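Shared worktables, second floor: items left on surfaces and the seam between the two tables
Facilities and Rooms board

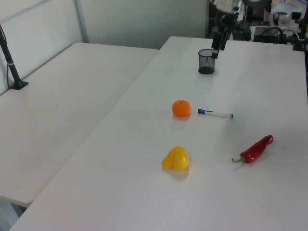
Reading time: 2 min

vbogdan (moderator)
Members are asked to read the following before the May room review. The two white tables on the second floor are shared by every group in the building. Under the present rules, small items may remain on a table during a booked period and must be returned to the storage shelf at its close. An orange, a pear, a red chili pepper and a whiteboard marker are among the things now in regular use there, along with the black mesh pencil cup. I propose that all of them be kept in one lidded box, labeled with the name of the booking group. Comments are invited for the next 23 days.

Virgil Bogdan
Rooms Desk, Bollanitz House

c_stanciu
I support the box in principle. I do not support placing the marker in it. Markers belong with the whiteboard, and the Grelo group has twice reported that none could be found when a meeting began. The pencil cup would serve well as a permanent holder if it stayed at the back of the table, where it does not interfere with work at the front.

Cosmin Stanciu

wijaya_rooms
The Wijaya group wishes to record an objection to the cup remaining out. The tables are plain so that they can be cleared and wiped in one pass. One permanent object soon becomes 4, and the evening cleaning staff are instructed not to move property.

dulach_desk2
May I raise the matter of the seam? The tables stand side by side with a narrow dark line between them, and crumbs and paper scraps collect in it. A wipe across the top does not reach them. Our group has asked for a joining strip and has received no reply.

vbogdan (moderator)
The request for a strip was received and is with purchasing. In the meantime, the left table may be drawn away for cleaning, provided that two persons move it and that it is returned to the same position.

c_stanciu
With respect, returning it to the same position is the difficulty. Small marks on the floor would settle the question.

grelo_bookings
Could the notice state whether the fruit is real? A new member of our group was unsure about the pear. If any of it is real, it should be dated and removed within 5 days. If it is for display or practice, a sticker on the underside would be sufficient.

wijaya_rooms
Agreed as to the sticker. We would ask that it be small and that it leave no residue on the tabletop.

vbogdan (moderator)
The sticker is accepted and will be added to the draft. Floor marks are accepted, subject to the approval of the building office. The place of the marker and the pencil cup remains open - I have noted one view in favor of keeping the cup out and one against. Groups that have not yet replied should do so in this thread and not by private message.

dulach_desk2
Our group votes for the cup to stay, at the back, with the marker in it.

wijaya_rooms
Our objection stands.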